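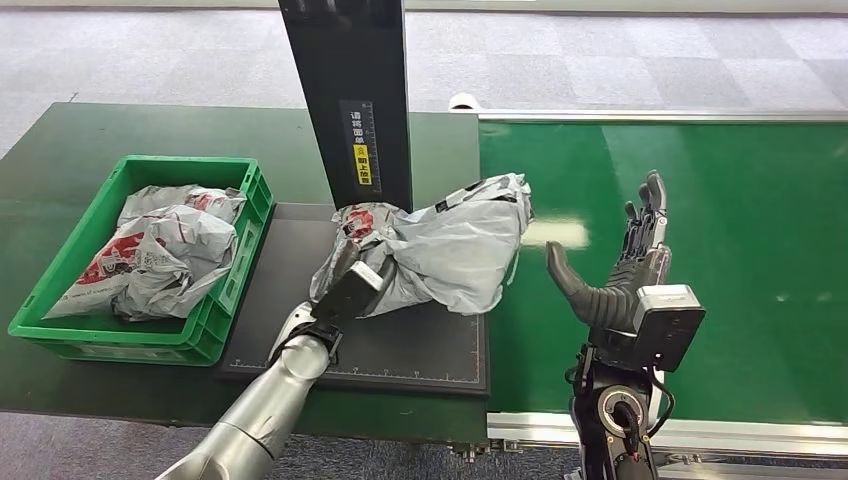
Dobradiça de fricção

A dobradiça de fricção, também chamada dobradiça de binário constante, é um componente mecânico que liga duas partes articuladas de um aparelho e mantém a parte móvel parada em qualquer ângulo, sem trinco nem apoio exterior. É usada sobretudo em computadores portáteis, em teclados destacáveis, em monitores de secretária e em suportes de tablets. Nos portáteis conversíveis, cujo ecrã pode dar a volta completa até encostar à parte de baixo da base, usa-se uma variante de dois eixos.

Princípio de funcionamento

A forma mais comum consiste num veio de aço apertado por uma ou mais lâminas enroladas. O atrito entre o veio e as lâminas opõe-se ao movimento com um binário quase igual ao longo de todo o curso. Para que o ecrã não descaia, esse binário tem de ser superior ao produzido pelo peso da tampa na posição mais desfavorável, em que esta se encontra na horizontal.

Um valor demasiado alto traz outro problema: ao abrir a tampa com uma só mão, a base levanta-se da mesa. Os fabricantes procuram um compromisso entre os dois limites, e alguns recorrem a lâminas assimétricas, mais brandas a abrir do que a fechar. Os ecrãs táteis exigem em geral maior rigidez, pois cada toque empurra a tampa para trás e provoca oscilação.

Tipos

Veio e lâmina. Barata e pouco volumosa, equipa a maior parte dos portáteis convencionais. O curso termina normalmente antes de o ecrã ficar deitado, por limitação da caixa e não da própria dobradiça.

Discos empilhados. Uma série de anilhas comprimidas por uma porca distribui o atrito por uma superfície maior. O aperto pode ser corrigido numa oficina, mas o conjunto é mais grosso.

Dois eixos. Dois veios paralelos, ligados por engrenagens ou por uma peça intermédia, rodam um após outro ou em simultâneo. A soma dos dois cursos permite a volta completa. O modelo Vustell, da Landa, pertence a este grupo e tem um came que bloqueia o segundo eixo até o primeiro chegar a meio curso.

Elos múltiplos. Vários segmentos curtos formam uma espécie de bracelete. Distribui bem o esforço, com custo e número de peças mais elevados. Foi adotada pela Tundham na linha Yeoman.

Desgaste e avarias

O desgaste manifesta-se de duas formas opostas. Na primeira, as lâminas perdem pressão e o ecrã deixa de se segurar, primeiro nos ângulos mais abertos. Na segunda, a massa lubrificante seca ou acumula pó e a dobradiça endurece. O endurecimento é o caso mais prejudicial, dado que a força passa para os pontos de fixação: os insertos roscados, embutidos no plástico da tampa ou da base, soltam-se e a caixa abre junto ao canto.

Graham Mottram e Lempi Lehtinen examinaram 707 portáteis entregues para reparação e encontraram danos na zona da dobradiça em 212. Na maioria destes, o mecanismo ainda rodava e a rotura estava no plástico à volta dos parafusos. Tiruwork Hadgu chegou a uma conclusão semelhante num trabalho sobre caixas de alumínio, embora com muito menos casos de rotura — o metal deforma antes de partir.

O cabo do ecrã, que passa junto ao eixo ou por dentro dele, é outro ponto sensível. Imagem intermitente conforme o ângulo da tampa é o sintoma habitual.

Ensaios

O ensaio de resistência consiste em abrir e fechar o aparelho numa máquina, a velocidade fixa, com medição do binário a intervalos regulares. No método descrito por Keith Kettle, a medição repete-se a cada 2.000 ciclos e o resultado é comparado com o valor inicial. Uma perda de uns 19 por cento é considerada aceitável. O método prevê um ensaio separado para a abertura por um só canto, gesto frequente no uso diário e que carrega uma dobradiça mais do que a outra.

Reparação

A substituição obriga, em muitos modelos, a retirar o painel do ecrã, que pode estar colado. Quando os insertos se soltaram, a troca da dobradiça não resolve, sendo necessário refazer a fixação com resina epóxida ou substituir a tampa. As dobradiças esquerda e direita raramente são iguais e convém trocar as duas ao mesmo tempo.

Ver também

Computador portátil conversível
Binário
Ecrã tátil
Inserto roscado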